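Tidy-Up Cell Walkthrough: My Checklist, With Way Too Many Comments

Filled in by Anoma Pathirana, two-arm bench, Trovcombe shop

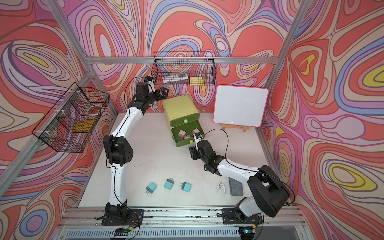 Can a robot tidy up a desk drawer by itself yet?

Sometimes, if the drawer is light, the things going in it are chunky, and you don't mind it being slow. I wouldn't leave one alone with a real junk drawer, and I'd want a person within reach of the stop button the whole time.

OK, so that's the short version for everybody who emails me asking. The rest is the sheet I go through before a chore session, with my comments typed in after. I started from the old Wetard form, which was written for a palletizer and had a whole page on forklift traffic (deleted!). Items are marked OK, WATCH or FIX.

PART A – THE CELL

1. Rails and corner joints tight
OK. I go around with a hex key and give every joint a quarter-second of suspicion. Aluminum extrusion is wonderful stuff but the little nuts do creep when you have arms starting and stopping all day.

2. Base plates bolted to the front rail, no rocking
OK on both. I grab each arm low down, power off, and lean on it. If the plate moves at all the session is off, no discussion. A tiny wobble at the base is a big miss out at the fingers.

3. Work surface clean and flat
WATCH. Scuffs and specks on the white top. They don't bother the arms any, but I'd like it wiped down before we start, mostly so I can spot new marks and go find out what's been dragging.

4. Wall covering flat, no peeling corners
OK. Yes, the swirls. Pink, lavender, blue, yellow, the works. I've gotten fond of it and I may do my hallway. For inspection purposes all I care about is that no edge is lifting where a finger could snag it.

5. Wall baskets secure
OK. Tug each one down and then out. A mesh basket is a harder chore than it looks, by the way! People picture the arm just lifting the sticky notes out, but the gripper has to come in over the rim, open up without hooking the wire, and then leave the same way it came. I'd say baskets are where I hit the stop button most.

PART B – THE ARMS

6. Cables have slack through the full reach
WATCH. The wrist camera cables make a big loop, and I want that loop. Too short and it pulls the plug out at full stretch, too long and it catches on whatever is standing on the bench. Run each arm slowly to its farthest corner and keep your eyes on the cable, not the fingers.

7. Wrist cameras snug
OK. Push with one finger. If a camera has shifted even a little, every grasp will be off to one side and you'll spend the afternoon blaming the software. (Ask me how I know.)

8. Finger pads in good shape
OK, replaced in May. Shiny pads slip on smooth plastic.

9. Exposed boards and wiring at the front
FIX. There are small green circuit boards down by the bases with nothing over them, and that's right where a person leans in to reset things. I want a clear cover on each. I wrote this up last time too, so consider this me writing it up louder.

10. Stop button tested from both sides of the bench
OK. Press it while the arms are moving. Pressing it while they're parked tells you very little.

11. Arms cannot reach each other at speed
WATCH. One arm on the drawer and one up at the back basket is a fine split. Trouble comes when both want the middle. The Kilix planner keeps them apart pretty well, but I still run at low speed for anything around the center of the bench.

PART C – THE STUFF

12. Drawer unit slides freely and stays put
WATCH. Little drawers are funny. The knob is small and round, so the fingers need to come at it straight, and a light unit would sooner scoot across the table than open. Humans fix that with the other hand and never notice. Two arms can do it too, but now you've got both of them busy at one piece of furniture. With the lower drawer open, check that nothing sits high enough to jam on the way back in.

13. Plugs and anything else with prongs
WATCH. The teal wall chargers are my favorite test item and my least favorite safety item. Pick one up by the cube, great. Pick one up by the prongs and you can bend them, and a bent charger goes in the scrap bin, I don't care how straight you think you got it. Chargers used on the bench never go back into a wall outlet. Never!

14. Metal tools with a jaw or a spring
WATCH. The small silver one by the right arm needs moving farther in before we start. Anything that can pinch should be out where both cameras can get a good look at it.

15. Soft flat items
WATCH. Felt pad is partly under the right arm's link. Slide it clear. Felt is easy to push around and surprisingly hard to pick up, as there's no edge standing up to grab. Laundry people have been telling us this for years and they were right.

16. Stand-up items steady
OK. The little whiteboard on its easel leans back enough to hold, but one bump from an elbow and it's down. I count the elbow as the most dangerous part of any arm around small furniture – everybody watches the gripper.

PART D – SO, IS IT READY FOR CHORES?

I keep a running tally, and over 557 single pick-and-put tries on this bench, 199 needed me to step in somehow. Sometimes that was only a nudge, sometimes the stop button. My nephew could clear the same desk in roughly 2 minutes and would complain the whole time, and he'd still get the charger in the drawer prongs down.

For shop-floor work I'm more hopeful. Same parts, same bin, same place, all shift long, that's a job these arms could take on with a decent guard around them. Begum has asked whether they could sort returned small parts overnight, and my answer is yes to the sorting and no to the overnight, at least until item 9 is closed and I've seen a whole week of evenings without a step-in.

At home? Everything moves. The drawer's half open, somebody left a stapler on top, the cat's in it. I'd love one, I really would, but I'd be standing right there next to it, and by then I could have put the chargers away.

Open before next session: covers for the boards (9), tool moved in (14), felt pad slid clear (15), wipe-down (3). Sign and leave the sheet on the clipboard by the door, please, and use a pen.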